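A planner that can't say why it stopped is half a planner. We ran our manipulation stack at Postell on a single bench task: a yellow block, a paper cutter, one arm. The geometry is easy. The software around it is where I have complaints.

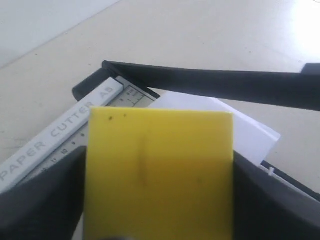 ## Contact needs a type

Zeltero, our planning layer, stores contact as a boolean. Fingers on the sides of a block and fingers on top of it return the same value, and the controller gets no hint which one it is in. Fouzia Naqvi has argued since May for a typed contact field with a normal and a confidence. I agree with her – the cost is a schema change and two days of broken tests.
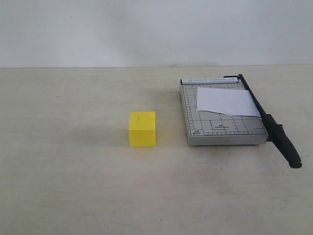

The perception side has a similar habit. A hinged object goes into the world model as one rigid box. With the cutter's arm down, the box is a fair fit. Raise it and the same box is either too small to be safe or so large that it blocks approaches that are free.
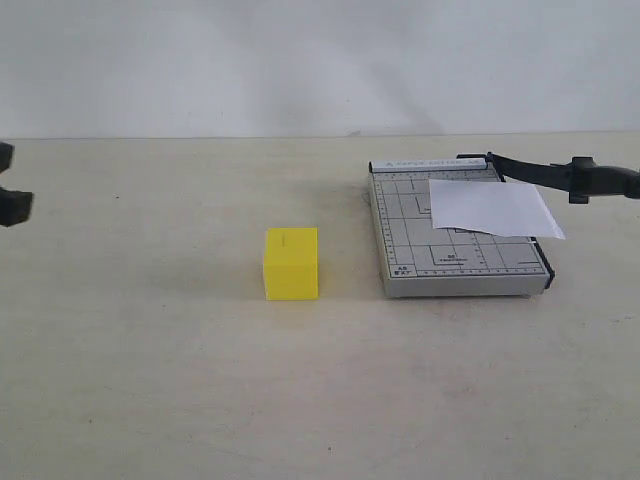
*Cutter arm raised, gripper open at left.*

Articulated objects should carry a joint state, even a crude one. Two values, open and closed, would have removed most of the 851 planning failures in our log. Tuning the inflation radius got rid of 65. I'd stop tuning it.

## Logs before models

The usual reply is that a larger learned policy will absorb all this. Maybe it will. I would still want a trace that records the target face, the planned contact and the measured one, all on one clock. Without those, we can't tell a bad grasp from a bad plan.
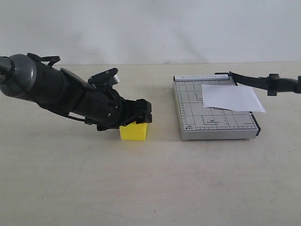

*Closed fingers at the top of the yellow block.*

Zeltero's viewer shows joint angles at that point and leaves the contact out. Fix the viewer first.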